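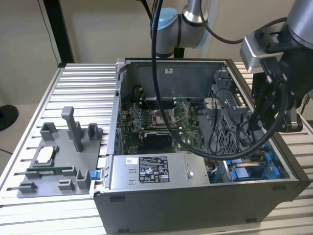
狭いワンルームで仕事机とベッドを分ける方法
投稿者:Salim Were
2021年2月21日

はじめて書き込みます。日本語は勉強中ですので、おかしい所がありましたらお許しください。

先月の終わりに、Walulachという建物の小さい部屋を借りました。部屋は一つだけで、台所も同じ空間の中にあります。契約書には18平米と書いてありますが、玄関とお風呂を引くと、生活に使える所はもっと狭いです。その代わり、駅から近くて、窓は南を向いています。

困っているのは、ベッドと仕事机の置き方です。今は机がベッドのすぐ横にあり、いすを引くとベッドに当たります。夜も仕事の書類が目に入るので、よく休めません。二つの場所を分けたいのですが、壁に穴をあけることは契約で禁止されています。

考えた方法は、背の高い本棚を間に置くことと、ロフトベッドに替えることです。しかし、本棚を置くと窓の光が台所まで届かなくなる心配があります。ロフトベッドは、天井の高さが2メートル30センチしかないので、上で座れるかどうか分かりません。予算は5万円ぐらいまでです。同じような部屋に住んでいる方の経験を教えていただけませんか。

Peninah Mosoti
こんにちは。私も前に20平米の部屋に3年間住んでいました。外国から来て最初の部屋でしたので、お気持ちはよく分かります。

天井が2メートル30センチなら、ロフトベッドはおすすめしません。ベッドの下で立つためには床から180センチほど必要で、そうすると上には50センチしか残りません。マットレスの厚さも引かなければなりませんから、座ることは無理だと思います。夏は上に暑い空気がたまりますし、シーツを替えるのも大変でした。私は一年で売りました。

本棚は、背板のない物を選べば光が通ります。私はSaarelaの背板なしの棚を窓に対して直角に置きました。窓と平行に置くと暗くなりますが、直角なら台所まで明るいままでした。高さは140センチぐらいで十分です。ベッドに寝た時に机が見えなければよいのですから、天井まで届く必要はありません。ただし、地震の時に倒れないように、必ず固定してください。低い棚でも危険です。穴をあけられない場合は、棚の下に敷く転倒防止のシートがありますが、それだけで安心とは言えないので、重い本は一番下の段に入れてください。枕の位置も棚から離した方がよいです。

もう一つは、机の向きです。いすを引く場所がベッドの側にあると、必ず当たります。机を棚に付けて、いすを玄関の側に置いてみてください。いすの後ろは70センチあれば立ったり座ったりできます。買う前に、床に紙のテープを貼って、家具の大きさを確かめることをおすすめします。私はこれをしなかったので、大きすぎるソファを買ってしまい、返品の送料に3,485円かかりました。

zusix_heya
カーテンでいいと思います。突っ張り棒と布で5,000円もかからないです。うちはそれで2年たちますが、落ちたのは一回だけです。光は昼に開ければ入ります。

Salim Were
お二人とも、ありがとうございます。今日、床にテープを貼ってみました。棚を直角に置くと、ベッドの横を通る幅が45センチになりました。少し狭いですが、通ることはできます。カーテンは安いので、棚を買う前に試してみるつもりです。

Peninahさんに一つ質問があります。棚の奥行きは何センチでしたか。Pridgateの店で見た物は39センチで、29センチの物は取り寄せになると言われました。

Peninah Mosoti
29センチでした。通る所が45センチしかないのでしたら、取り寄せの方を待った方がよいと思います。10センチの違いは毎日感じます。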